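# How Does Heat Get Into Your Food?

*A reading page for young visitors, prepared by the Kostham Science Center. Updated 27 Jun 2021.*

Everything around you is made of tiny pieces called **molecules**. Molecules are always moving. When they move quickly, we say that something is hot. When they move slowly, we say that it is cold. Cooking means making the molecules in food move faster.

## Three ways heat travels

**Conduction** is heat passing by touch. A pan sits on a hot burner, and the heat moves from the burner to the pan and then to the egg inside it. Metal conducts heat well. Wood does not, and many cooking spoons are made of it.

**Convection** is heat carried by a moving liquid or gas. In a pot of soup, the warm soup at the bottom rises and the cooler soup sinks to take its place. Air in an oven moves in much the same way.

**Radiation** is heat that travels as waves. You feel it when you stand in sunshine or hold your hands toward a campfire. Toasters use it to brown bread.

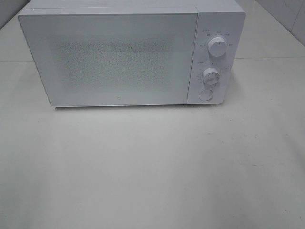
Microwaves are waves too, but our eyes cannot see them. They make the water molecules in food twist back and forth very quickly. The moving molecules bump into their neighbors, and the food warms up. The waves reach only a short way into thick food, and the middle is then heated by conduction. Stirring helps to spread the heat evenly.

## Measuring heat

A thermometer tells us how hot something is. On the Celsius scale, water at sea level freezes at 0 degrees and boils at 100 degrees. Water at 50 degrees is halfway between the two, and it is already hot enough to burn skin.

## Try it with an adult

1. Ask an adult to pour warm water from the faucet into a mug.
2. Place one metal spoon and one wooden spoon in the water.
3. Wait one minute.
4. Touch the handle of each spoon. Which one feels warmer?

Write down your answer and bring it to the Joson Room, where the heat tables will be open to school groups again in September.

**Words to know:** molecule, conduction, convection, radiation, thermometer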